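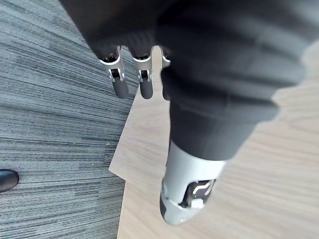 The window goes up! All the way up, on its own, with the switch, and it stays there!

If you've been reading for a while you'll know the driver's window on the Fuvoletti has been a sore point since January, when it dropped into the door with a clunk outside the bakery in Clarngate. I've been driving with a wedge of foam holding it closed ever since, which is fine until you need to pay for parking. So on the weekend I finally took the door apart, and I had such a good time that I'm already eyeing off the passenger side.

I did it all from the printed factory manual. I love this manual. It's the body and trim volume, the one everyone leaves behind when they sell the car because they only care about the engine book, and mine came from Siham Mansour, who used to have the same wagon in a much nicer colour. Her pencil notes are all through it. Next to the door section she has written "18, not 8!!" and I couldn't work out what she meant until I got to the clips. The drawing shows 8 of them around the edge of the door trim. There are 18. Bless her.

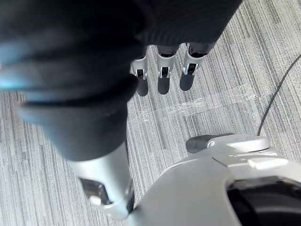
The hand up close, silver thumb pointing down

Getting the trim off went like this. Window crank blank first (mine has the power windows but they left the plastic blank in, very classy), then the screw hidden behind the pull handle, then two more along the bottom that were so full of road grime I had to pick them clean with a dental tool before the screwdriver would bite. After that it's all clips. Get a proper trim fork for this, the wide plastic sort. I'd been using a butter knife wrapped in tape for years and I can't believe what I put myself through. Slide it in right beside each clip and lever there, close to it, and they pop out one after another with a lovely sound.

I broke five. Zaki's, the wreckers behind the tile shop, had a jar of them on the counter and sold me a handful for less than a coffee, plus a regulator out of a door that had barely been used. Check the motor plug before you hand over your money, though. The early cars have a different one and the two look identical until you turn them over.

The regulator itself is held in with 7 bolts, and the manual has you do them in a particular order, which I skipped over the first time and then had to undo everything. Leave them all finger tight. Put the glass in the channel, wind it to the top so it sits square in the rubbers, and only then nip them up, starting from the back of the door. Mine had been creaking on one side for as long as I've owned the car and now it just glides. I must have run it up and down twenty times with a big stupid grin on my face.

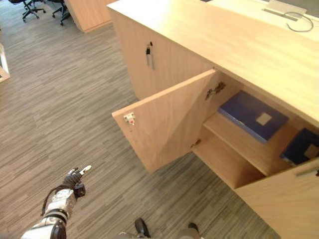
Cabinet with one door open, cable looped on top

Then there was the plastic sheet behind the trim. Please don't throw this away! I know it looks like leftover packaging, but it keeps the rain that runs down inside the door from ending up in your carpet. Mine was torn at the bottom and stuck on with something like old chewing gum. I cut a new one from heavy builder's plastic, using the old one as a pattern, and stuck it down with a bead of Colex, the black stuff in the caulking tube. It stays soft, so you can peel it back if you ever need to go in again. It also gets on absolutely everything. I have it on my watch.
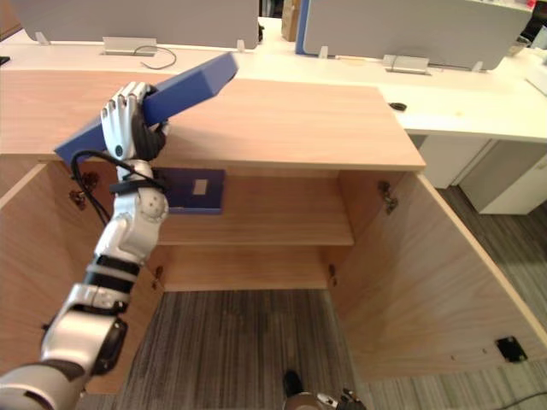
Putting the trim back is where I'd tell anyone to slow down. The backing is only pressed board, and after this many years it has gone a bit soft along the bottom, so it'll crease if you let it flop about while you hunt for the clip holes. I tried carrying it flat in front of me like a pizza and nearly folded it. Much better to do it like the blue board in the photo, fingers curled over the upper edge, palm pressed against the face, the whole thing on a slant. From there you can bring the top of the trim to the sill, hook it over, and let the rest swing down into place. Then thump your way around the edge with the side of your fist.

Samah El-Sayed came over at the end with a hose and we soaked the door for a good ten minutes while I sat inside with a torch, looking for drips. Dry as a bone! The speaker even sounds better, though that might be the new plastic, or me being in a very good mood.

Next up is the tailgate strut, and then the glovebox light, which Siham has marked in the manual with three question marks and a drawing of a skull.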